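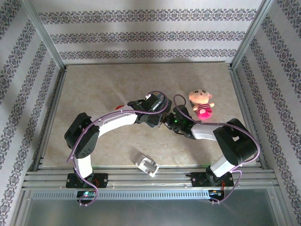

September 14, 2020 -- paste tests, cont.

Started late, scale battery dead again, took the one out of the wall clock. Clock now wrong, ignore it.

Batch 6. Wheat starch from Dusutau, the new bag, 100 g in 775 ml water. Soaked over the weekend in the cold room. Skimmed the gray water off the top and replaced with the same amount. Cooked in the double boiler, stirring the whole time, medium then low. Went glassy much sooner than the Zanis starch did. Kept it on the heat until the spoon left a track, then into the tray with a wet cloth over.

Strained twice. First pass had lumps, second clean. Need a finer sieve, the horsehair one is shot.

Brushed out on offcuts of the heavy lining paper and the thin pulp stuff. Heavy paper needs a good long rest before hanging, otherwise it grows on the wall and the seams push up. Thin paper the opposite, tears if it sits. Same as in February, nothing new, but writing it down becuase I keep forgetting which is which.

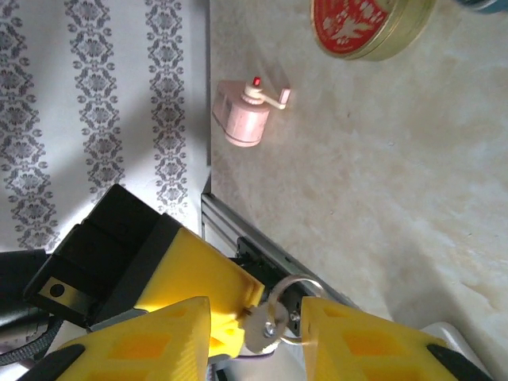
Gittins says we are cooking it too thick and always have been. Thin it by a third, two coats on the wall, one on the paper, and stop fussing with the rest time. Also wants to know why no size on the plaster first.

OK. Fair on the size. Did half the test board with size and half bare. Bare side grabs right away, can't slide the strip at all, had to peel one and lost the corner. Sized side slides nicely. Not convinced on thinning -- tried it on two offcuts and the edges curled before I got the roller on them. Could be the paper. Could be me, was on the phone.

Seam roller: the wood one leaves a shine on matte inks. Use the felt one or just a rag.

Pattern matching notes while I'm here. For banded designs line up off the band, not off the top edge of the paper. Ceilings are never level. Trim top and bottom after. In corners cut the strip and wrap a little past, start fresh with a plumb line on the next wall. Don't try to turn a full width, it always drifts.

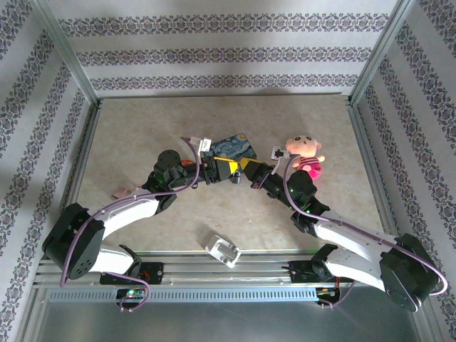
Damask in horizontal bands, white ground.

Remaining paste weighed, 37 g after trimming off the skin. Jar, fridge, bottom shelf, labled. Toss it if it smells sour.

Still to do:
size the other board
batch 7 with the Zanis starch, same water
call Lutevitz re: lining paper, they shipped the wrong weight
new battery!!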